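[useck-users] Re: Saved sessions lose tab order after restart

From: Dunthorpe Tools list account
Date: Jun 4, 2019
To: useck-users

Replying to the list instead of the ticket, as the ticket is locked and the problem is wider than the one case in it.

The earlier message said:

> I run the Useck extension with one window and usually 60 tabs. After a
> normal quit and restart, the tabs all come back, but not in the order I
> left them. The pinned ones are fine. The others are shuffled in blocks,
> so that five or six tabs that were next to each other stay next to each
> other, but the block has moved. It does not happen every time. I turned
> off every other extension and it still happens. I am on the current
> release and the profile is four years old. A new profile does not show
> it, but I have not used a new profile for very long.
>
> Is the order stored anywhere that I can read? I would be happy to have
> the order back even if I had to paste it in by hand.

The order is stored. It is in the session file, in the "index" field of each tab record. The extension does not use that field when it restores. It uses the order of the records in the file and assumes the two agree. In a new profile they do agree, so you see nothing wrong. In an old profile they drift apart.

The drift comes from the way the file is written. Useck does not rewrite the whole file each time a tab changes. It appends a change record, and when the number of change records reaches 3000 it folds them into the main list. The fold goes through the change records in groups, one group per origin, and writes each group out as it finishes. If a group contains a move, the move is applied to "index" but the record itself is written wherever the group landed. That is why you see blocks. Tabs opened from the same site tend to be in one group.

I tested this on a copy of my own profile. Before a fold, record order and index order were identical. After one fold, 19 records were out of place. After a second fold with no tabs moved in between, the same 19 were out of place and no others. So the fold does not make it worse by itself. It needs a move to work on.

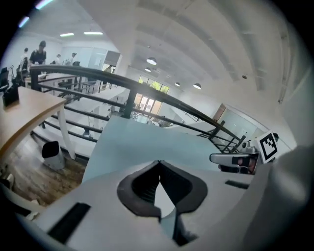
The part about it not happening every time has a simple cause. On a clean quit, the extension writes a short "recent" file next to the main one, and on start it reads that first. The recent file is in the right order. It is only used if its time stamp is newer than the main file. If the browser is slow to shut down, the main file gets touched last, the recent file is judged to be old, and you get the main file with its wrong order. On a fast disk you may go weeks without seeing it. On mine, which is a spinning disk in an old desktop, it is about every other restart.

To check whether your profile is affected:

1. Quit the browser and wait until the process is gone.
2. Copy the folder "useck-store" from the profile to some other place. Work on the copy.
3. Open main.json in the copy with a text editor. It is one long line, so use an editor that can handle that.
4. Search for "index": and look at the values as they come. They should count up from zero within each window. If they jump, the profile is affected.

If you would like to get the order back by hand, as the message above asks, there are two ways.

The first is the export page. Open the Useck options, choose Export, and pick "list with positions". This gives a plain text file with one tab per line and the index at the start of the line. Sort the lines as numbers (not as text, or 10 will come before 2), remove the numbers, and paste the result into the Import box with "replace current window" ticked. You will lose the back and forward history of each tab. Scroll position goes too. Form contents were never kept, so there is no change there.

The second keeps the history but means editing the file. Sort the records in main.json by index, within each window, and leave everything else alone. Then set "folded" to true at the top of the file and delete the recent file. If you forget to delete the recent file, the extension may read it and ignore your work. If you forget to set "folded", it will apply the old change records again on top of the sorted list, and some tabs will show up twice. I did both of these wrong on the first attempt.

There is a small script for the second way in the Timarov repository, under tools/sort-store. It checks that no index is used twice and stops if one is. It does not touch the original and writes its output to a new file. It needs nothing installed apart from the interpreter.
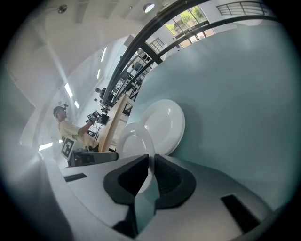 A few limits of the script. It handles one profile at a time. It does not understand tab groups made by the Ledesma add-on, which keeps its own list and refers to tabs by record number. If you use both, sorting the records will put the wrong tabs in the wrong groups. In that case use the export page and rebuild the groups. I looked at having the script fix the Ledesma list too, but that file has changed its layout twice since November and I do not want to chase it.

Private windows are not stored at all, so none of this applies to them.

On the proper fix. Two patches have been proposed. One sorts by index at restore time. It is four lines and safe, and costs nothing that I could measure with 886 tabs in the file. The other changes the fold so that records are written in index order to begin with. That one is cleaner, but it touches the code that handles crashes, and a mistake there loses tabs instead of shuffling them. My preference is to ship the first now and leave the second for the next major version. The time stamp comparison should be looked at separately. Comparing a counter stored inside both files would be better than trusting the file system.

Side effect to be aware of if you build from source with the first patch: the "Undo close tab" list reads the same records and expects file order. With the patch it will show closed tabs by position instead of by time. This needs one more line, in the function that fills the list, to sort by "closedAt". The line is missing from the patch as posted. I have added a comment on the review.

Until a release is out, the workaround with the least effort is to open the options and press "Save now" before you quit. This writes both files, main first and recent second, and the recent file then wins on the next start. It has to be the last thing you do. Opening or moving a tab afterwards touches the main file again.

If you check your own profile and the values jump, please send me the following off list: the version of the extension, the operating system, the type of disk, and whether you move tabs by dragging or by keyboard. The keyboard path writes two change records for every move and I suspect it matters, but I have only tested dragging. Please do not send main.json. It contains the full address of every open page, including any login tokens in those addresses.

--
Dunthorpe Tools
useck-users: to leave the list, send a message with the word "unsubscribe" in the subject line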